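Running a guesthouse on 14 rooms and no website

Posted August 4, 2025

She picks up on the sixth ring, out of breath. Boiler guy is downstairs, can we make it quick. Sure.

The owner of the Putetti guesthouse has had the place 23 years. Fourteen rooms, one phone line, a paper book with a rubber band on it. Never took a booking online. "I tried one of those systems, Koltel, for a winter. It sold the same room twice. I went back to the book."

Most of her guests come back. Hikers mainly, then the people who work the Aebischer orchards up the road and need a bed through October. The orchard crowd pays by the week, and she likes them best. "They're asleep by nine and they strip there own beds."

Prices: $70 a night, same as six years ago. Breakfast is extra now, which got her some complaints. "Eggs went up. I said so on a card by the toaster. People read it and then they ate the eggs."

What wears her out is laundry. Two machines, one dryer, everything on the line when the weather allows. She buys blankets secondhand and doesn't care if they match.

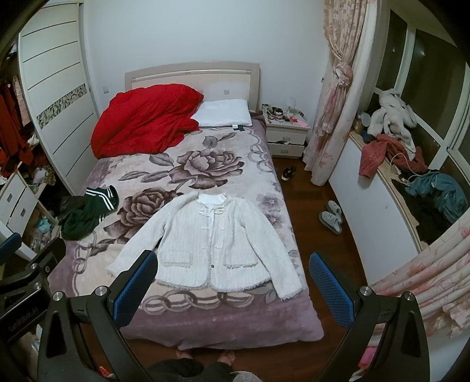 Would she ever sell?

"A man from Nirnico asked me in the spring. I told him to call back when my knees go."

The boiler guy is yelling up the stairs by now. She says the part is on backorder untill next week, room six has a space heater, and she has to go.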